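Können Roboter endlich den Haushalt? - Seite 1

marleny_t
11. November 2023
Ich bin gerade total begeistert! Rollen im Regal stehen, Becher und Schüssel auf demselben Tisch, dazu zwei Arme - vor ein paar Jahren hätte ich gelacht.

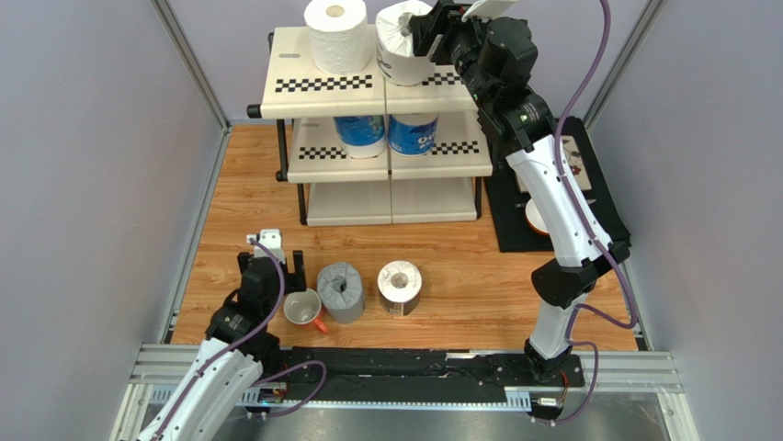
Papierrollen sind nämlich fies: weich, knittrig, jede Packung anders. Wer das greifen kann, kann bald auch meine Vorratskammer!

Grimard
Schön, aber bei mir stehen Sachen nie so ordentlich herum. Und für 4000 Euro räume ich lieber selbst ein.

josee_landry
@Grimard Sehe ich anders. Im Laden wären Regale doch ideal, jeden Abend dasselbe!

Grimard
Im Laden muss es aber schnell gehen. 21 Sekunden pro Rolle? Nein danke.

marleny_t
Nachts hat der Arm doch Zeit :) Ich würde sofort einen nehmen.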